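Presex changes break room snack supply

Presex will move its break room snacks to a new supplier, Borbély, in September. Each delivery will hold 384 items: apples and single-serve packets in blue or green bags. 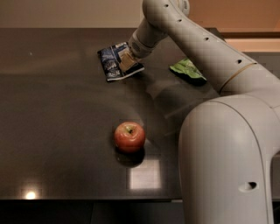

Deliveries will arrive every 22 days. Fruit is to be kept apart from the bagged snacks on the dark tabletop.
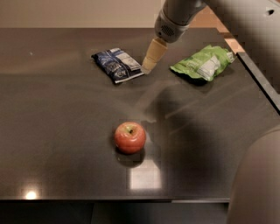 Dorottya Gulyás, site services, said the glossy surface shows marks and will be wiped down at the end of each shift.

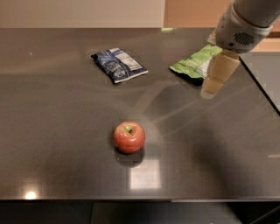
Will the snacks still be free?
Staff pay nothing for one apple and one packet per shift.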